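Home | Forums | Tags | Unanswered | Log in

How many demos before I stop blaming the data?

pornetti_bench

I'm teaching a small arm to put parts into a gray fixture board by recording examples by hand and training on those. I've got 123 so far and the policy still hovers next to the slot like it's shy. Wrist camera only, no overhead view. Every example starts from the same spot, which I'm starting to think was dumb.
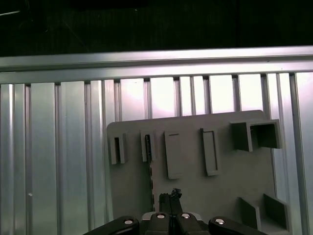 Wrist view, gripper just below the row of fixtures.

Do I keep recording, or is something else off? I'd love to not spend my whole Christmas break on this!

3 comments | Share

etine

Keep recording, but move your start pose every single time. I had 800 near-identical runs once and they were worth less than the 40 sloppy ones I did after (different heights, different angles, a few where I missed and corrected). Keep the misses with corrections in there, those helped me the most. Also, your background metal is really bright in places. I'd lock the exposure before you record anything else.

Share

lavico_77

more data. I'm at 2743 and mine works fine

1 comment | Share

dazaloop

Check your timestamps first! Mine had the camera lagging behind the arm and I lost most of November to it.

Share

We use cookies to keep you signed in. OK | Settings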